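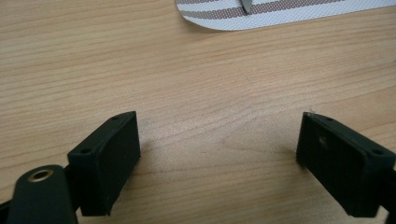 Figure 9. Wrist camera view at the start of an episode, jaws open.

4.2 Recording an episode with the Plamdale hand-held gripper

Complete the camera check in 4.1 before the first episode of each session.

1. Clear the space between the fingertips. Bare table must show across the whole gap, as in Figure 9. Task objects stay outside the gap until recording has started.

2. Open the jaws to the stop. Both fingertips must appear in the lower part of the view, level with each other. If one sits higher, return to 4.1 and reseat the linkage.

3. Press the trigger button once. Wait for two short tones.

4. Hold still for 2 seconds. The Surnmont converter reads the open width from this interval.

5. Approach the object at a steady pace and carry out the task on the session card.

6. Release the object, open the jaws to the stop, and press the button again.

7. Enter the result code on the tablet. Use code 37 for a dropped object. Do not delete failed episodes.

Note: A task object may lie partly outside the view at the start. It must come fully into view before the jaws close.

Note: Small scuffs on the inner faces, such as the pale mark on the right fingertip in Figure 9, do not affect tracking. Replace the pair if the raised rim is chipped.

CAUTION: Keep the free hand behind the gripper body when a bladed item is on the table. Do not pick up a blade by its edge with the fingertips.

CAUTION: Do not wipe the fingertips with solvent. Use a dry cloth.

Stop after 14 episodes and upload the batch to the Stastmont server. Batches with missing result codes are rejected at upload. Send questions about result codes to Adjoa Abubakari and requests for replacement fingertips to Shoaib Usmani.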